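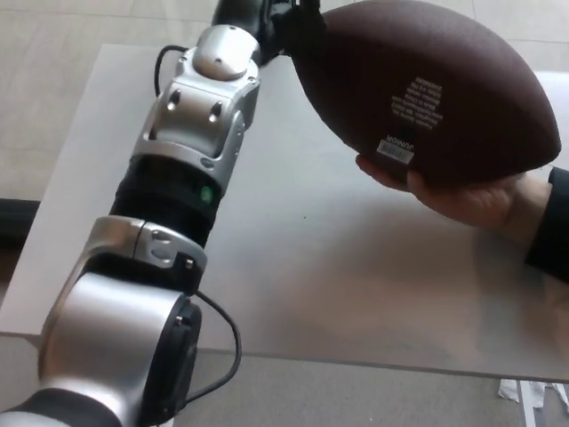
Gripper on the tip of the junior football, other end held by hand. Status LED green.

26 March 2020
Gripper comparison, handover task, continued from the December notes

Setup. Same arm, same table. Only the gripper and its finger pads change between blocks. The two candidates are the Botberg parallel unit that came with the arm and the Cilham unit with the longer fingers. Controller is the Dehghan box, firmware left alone since December so the old force logs can still be compared.

Object for this round is the junior size football. The foam cylinders were too easy and both grippers passed everything. The ball has a taper at each end, a pebbled surface and enough give that finger position and grip force do not track each other well. Inflated to the same pressure before each block.

Procedure. Person holds the ball from below, one tip toward the gripper. Arm moves in, closes on the tip, waits for contact to settle, then signals release. Person lets go. Arm lifts, holds for 9 s, gives the ball back. A trial is good if the ball stays in the fingers for the whole hold and does not rotate enough to touch the wrist.

Counts. 386 attempts in total, both grippers together. 353 usable. The other 33 were thrown out: controller timeouts, plus a run where the log clock was wrong and force could not be lined up with position. None of the discarded trials were dropped for being bad grasps.

Botberg, stock pads. Closes fast and repeats well, but the pads are flat and short. On the tip they touch along a narrow line and the ball pivots as soon as the hand goes away. Going up in force helps until the tip starts to squeeze out forward. Past that point more force makes it worse. Usable band is narrow and moves with ball pressure.

Cilham, long fingers. Slower to close. Reaches further back along the taper, so there is less pivot. Downside is finger flex under side load. When the person pulls the ball sideways before release, the fingers bend and the encoder still reports a good grip. Need an outside reference for this, finger position alone is no use.

Release timing. Set to 140 ms after contact is flagged. Fine for the Botberg. Too early for the Cilham, which is still closing at that point on some approaches. Did not change it mid-block. Should be a separate setting per gripper, and the comparison is a bit unfair to the Cilham until it is.

Cable. Lower loop has a lot of slack out over the table. It has not snagged in any logged trial, but keep the hand side of the workspace clear of it. Clip it closer before trying approaches from the right. Check that joint travel is still free afterward.

Labels on the ball. Barcode sticker is smooth compared with the rest of the surface. Keep the fingers off it. If a grasp lands on it, mark the trial and leave it out of the slip numbers.

Open items
- Repeat the Botberg block with the ribbed pads from Clolwood. Same ball, same pressure.
- Per-gripper release delay in the Dehghan config.
- Side pull test with a spring scale on the hand end.
- Replot slip against force with the clock fault trials removed. The plot in the shared folder still has them in.
- Second ball, full size, after the pad question is settled.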